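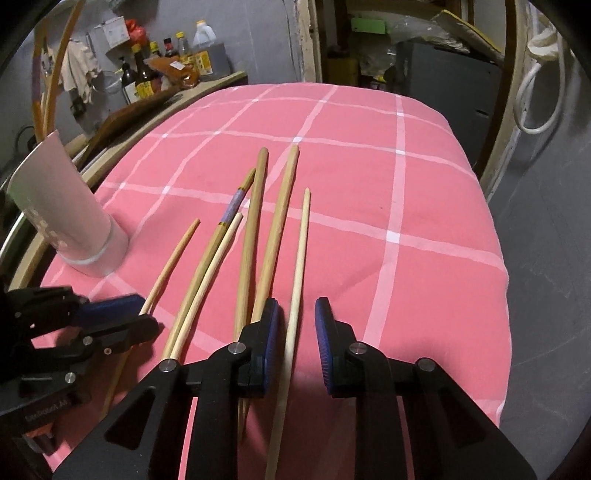 The sticks on the pink checked fabric, and the pink cup beside them

Stekel Home Help > Kitchen > Storage and cleaning

What's the best way to keep mixed wooden sticks and chopsticks in one upright cup?

Viewed 2,000 times

Hae-won Tak

I have a mixed lot of wooden sticks in my kitchen and I want to keep them all in one place. Some are plain thin sticks, a few are thicker dowels I use for rolling dough and holding up cakes, and then there are chopsticks with a purple section near the end and a gold ring under it. I also have a small mallet with a wooden handle that has ended up with them.

They used to be in a drawer. The drawer is shallow and deep at the same time, if that makes sense, so the thin ones roll to the back and I have to take the drawer out to get them. I moved everything to a cup on the counter in June. It stands on a pink and white checked cloth near the sink, and the stove is on the other side of the sink. I don't have another stretch of counter I can use.

My problems so far:

The thin sticks spread out in every direction and catch my sleeve when I reach for the faucet.

When I pull one dowel out, something else usually comes with it.

I don't know if the purple part of the chopsticks should go up or down. I've been doing it both ways.

One of the thin sticks has a bend in it now. I don't know if it came from the cup or from being washed. 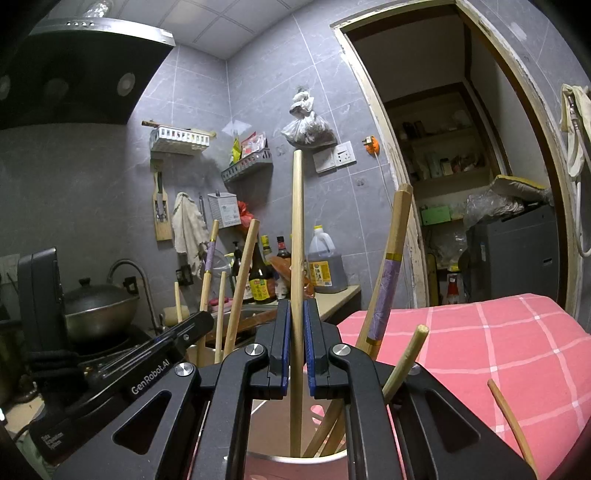

I wash them by hand with Bucur dish soap, wipe them with a towel and put them straight back. The cup doesn't have holes in the bottom. My sister has a Zuris rack on her wall and says I should get one, but I rent and I would rather not drill into tile.

So mainly I'd like to know how to arrange them so they stay put, and whether I need to do something different about drying. The chopsticks were a present (the box said Diltatau) and I would like them to last. I don't mind buying a different container if it's cheap.

Comments on this post

gravelroad_pam: Do you use the dowels for food or crafts? If it's both I would keep those apart.

Hae-won Tak: Food only. The craft ones are in the other room.

bluepantry: What is the mallet for?

Hae-won Tak: Cracking nuts, mostly at the holidays. I could move it.

ovenmitt_karl (721 points)
Marked helpful by 5 people

I keep a similar mix on my counter and had the same trouble with everything leaning out. A wide mouth on a cup lets thin sticks fall over to the rim, and the long ones pull the hardest because most of their length is above the edge. You can fix most of it with the cup you have.

Start with everything out and lying flat on the cloth. Sort by thickness first and then by length. Put the thick dowels in before anything else and stand them against the wall of the cup at the back. They are heavy enough to stay where you put them. Then put a rubber band around the plain thin sticks, low down so it sits inside the cup, and stand the bundle next to the dowels. Chopsticks go in last, at the front, each pair together.

If the cup is light, put something in the bottom to weigh it down. I use clean glass pebbles, the kind sold for vases. They also hold the ends apart so the sticks don't all slide to one side. You need a layer as deep as the width of two fingers. Rinse the pebbles whenever you wash the cup.

On which way up: purple end up. The eating end is the plain one, but I know some people don't like that end standing in the bottom of a cup. If it bothers you, keep a folded square of paper towel under them and change it every 4 days or so. What I would not do is stand them on the decorated end while they are damp. I don't know what yours are finished with, but on mine the wrap was paper, and it started to lift at the edge after I left it in water.

Drying matters more than the arrangement. Going straight from a towel into a closed cup is too soon. After you wipe them, lay them flat across a rack or on a dry dish towel with space between them and leave them until the next meal. Overnight is better. I do a full wash of everything on Sunday night and put it back in the morning, and the rest of the week I only wash what I used.

Move the mallet. The head is the heavy part and it is at the top, so it will tip a light cup sooner or later. Mine hangs on a hook stuck to the inside of a cabinet door.

Comments on this answer

Hae-won Tak: Thank you. I tried the rubber band and the thin ones stay together now. Do you wash the pebbles with soap?

ovenmitt_karl: Soap and hot water, then let them dry on a towel. They take longer than you expect.
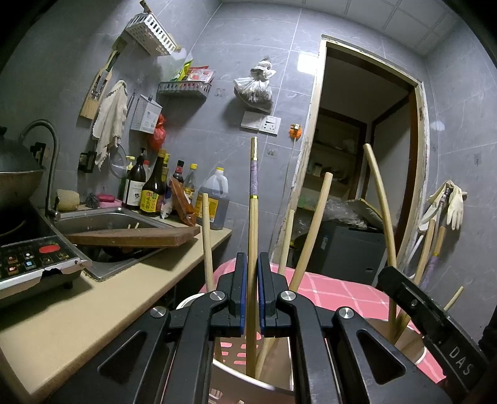 tilly in the valley
Marked helpful by 4 people

Agree with most of the above but I would use two containers. Put the things you use every day in one and the long sticks and dowels in another, farther from the sink. It takes up a little more counter but you stop having to dig.

For the bent one, thin wood bends when one side dries faster than the other, and it could also have been bent a little when you got it. You can try soaking it in warm water for half an hour and then drying it flat under a heavy cutting board with a towel on both sides. It worked on one of mine and did nothing for another. If it goes back to the same curve I would use it in the garden.

Don't soak the chopsticks with the purple part, only plain wood.

Also check the bottom of the cup with a flashlight once in a while. If you see dark spots on the ends of the sticks, sand them off with fine sandpaper, wash, and dry well. If the wood smells musty after that, throw it out.

You can get wall racks that hold on with suction, but they don't stick well on tile with any texture to it, and I wouldn't hang one close to a stove because of the grease.

Comments on this answer

Hae-won Tak: Going to try the cutting board tonight. My tile is smooth but I'll skip the rack.

tilly in the valley: Leave it a full day before you look.

dmoore_kitchen

Just use a tall jar. Works for me.

Comments on this answer

bluepantry: Glass or ceramic?

dmoore_kitchen: Glass, an old pickle jar. Soak the label off first.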